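# Olldale adds container sorting to its two-arm example set

Olldale has begun gathering examples for a second group of tabletop tasks, in which a two-arm robot moves small cylindrical containers between a tray and a storage bin. The work started in June and is run by Giorgia Gentile, who also led the earlier set on folding cloth.

The new group holds 376 accepted runs so far. A further 33 were recorded and set aside, most of them for a dropped container or for a pause long enough to upset the timing of the run. Rejected runs are kept on a separate drive with a short note on the fault – the team at Martinelli, which trains the model, asked for them in case they prove useful later.

Each run is driven by a person using a pair of hand controllers. The joint positions of both arms are logged along with the video, including the view from the wrist. Operators work in pairs and swap after 21 runs. The median run takes 19 seconds from the first movement of either arm to the release of the last item.

Gentile said the main change from the cloth set was in how starting positions are chosen. "With cloth we shook it out and took what we got. Cylinders are too easy to line up, and people do it without thinking. We now print a layout sheet for each block and the operator has to follow it, even when it looks awkward."

The layouts vary the spacing between items and how close they stand to the edge of the tray. Close spacing gives the most trouble. The outer links of the gripper are wider than the fingers, and a neighbouring container can be nudged before the fingers have closed on the one that is wanted. Runs with a light nudge are accepted if nothing falls over, and are tagged so that they can be left out of training.
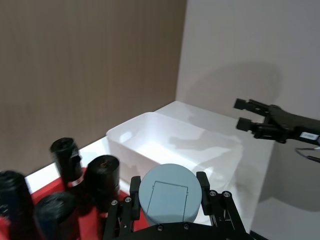 Lighting is fixed for the whole of a block and changed between blocks. An early trial at Fustley, where the lamps were moved during recording, produced footage that was hard to compare, and none of it has been carried over. Camera settings are locked at the start of each session and checked against a printed card at the end.

Martinelli will train a first version of the model on the accepted runs and test it with layouts that do not appear in the set. The test will be scored on two points – whether each item ends up in the correct place, and whether any other item is knocked over on the way. The existing cloth model will not be retrained.

A second station is being fitted out at Rasau with the same arms and controllers. It will record the same layouts with different operators, starting with the close-spacing blocks.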